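Varnuleo Small Bodies Project
Progress report to the Farnura Fund, second period
Prepared by Ljubica Stan, project coordinator

1. Where we are now

In the first report I wrote that we would finish the measuring of the old plates before the summer. We did not finish before the summer. The measuring was completed in October, and I explain the delay in section 3. The good news is that all 761 plates in the collection are now scanned, and 251 of them show at least one asteroid that we can identify with confidence. This is more than we promised in the application.

For the members of the board who are new, I repeat the purpose in short. The plates were taken at the Curkis station over several decades, mostly for the study of variable stars. Asteroids crossed the field by accident and left short trails. Each trail gives a position at a known time, and an old position is very useful for calculating an orbit, because small errors grow over the years and an early point holds the calculation in its place.

2. Results of the period

Milovan Radonjić has finished the software that finds the trails. In the first version it confused trails with scratches in the emulsion, and we had to check every candidate by eye. The present version compares the direction and the length of the trail with the predicted motion of known objects, and only the doubtful cases come to a person. Milovan asks me to say that it still works badly near the corners of the plate, where the stars themselves are stretched. He will try a different model of the distortion in the next period.

Zorica Omerović has worked on the light curves. From the new observations with the small telescope we have rotation periods for 3 asteroids of the main belt. Two of them agree with the values in the literature. The third one does not agree, and Zorica thinks that the published period is half of the true one, which happens when the two sides of a long body look similar. She would like to observe it at one more opposition before we publish this, and I support her.

The observing itself was modest. We had 30 nights with usable data. The autumn started well, then came a long time of high cloud, when the sky looks clear to the eye but the photometry is not possible. 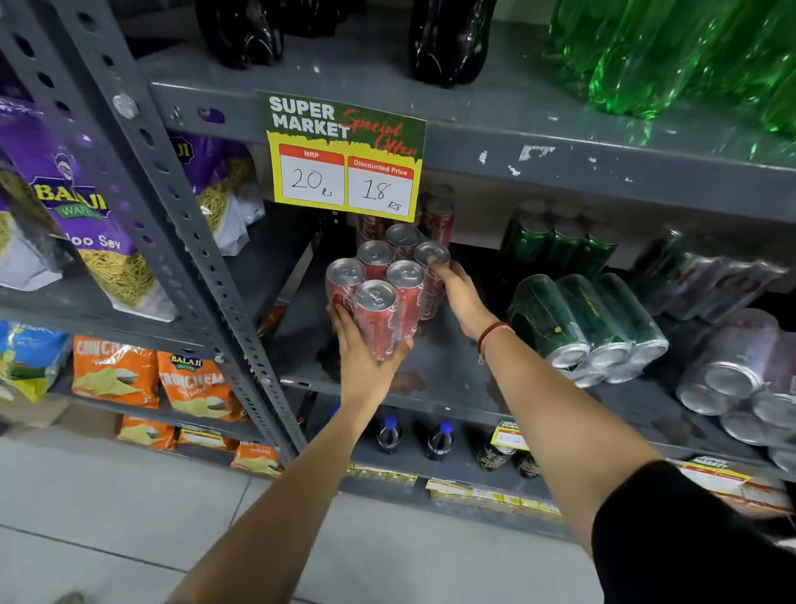

We used the cloudy nights to copy the observing logbooks into the database. They are written by hand, in three languages, and one observer used his own signs for the quality of the sky. Borislav Vukadinović has made a table of these signs and it is now part of the documentation.

3. Difficulties and delays

The main delay came from the clock corrections. The logbooks give the start and the end of each exposure, but for the earliest plates we did not know if the time was local or universal. A mistake of one hour moves a fast asteroid by a distance that we can easily measure, so we could use the brightest objects, with well-known orbits, to test both possibilities. The answer was not the same for all years. In one part of the collection the observers changed from local time to universal time and back again, and every plate in this part had to be measured twice.

The second difficulty was the scanner. The glass bed became slightly uneven, and the positions along one side were shifted. Jomar Agbayani noticed it when he scanned the same plate in two orientations. The bed was replaced by the firm Stojanovska under the service contract, without cost to the grant, but we lost several weeks, and the affected plates were scanned again.

4. Money

The spending follows the plan, with one change. We spent less on travel than expected, and I ask permission to move the remaining part to data storage. The scans are larger than we calculated in the application — we decided to keep the full resolution also for plates where no asteroid was found, so that other people can use them for stars. The detailed table is sent separately by the accounting office.

5. Plan for the next period

We will send the positions from the 251 plates to the international database, in small groups, beginning with the ones where the time is completely certain. Milovan will continue with the corners. Zorica and Jomar will observe the third asteroid if the weather permits, and will begin on a short list of objects for which the old and the new positions do not fit well together. For some of these the reason may be only a wrong identification.

We also want to write one paper about the clock corrections. Other observatories with plates from the same years could have the same problem, and the method is simple to repeat.

I would be grateful for an answer about the storage money before we place the order. The scans and the table of signs can be sent to any member of the board who wishes to see them.

Ljubica Stan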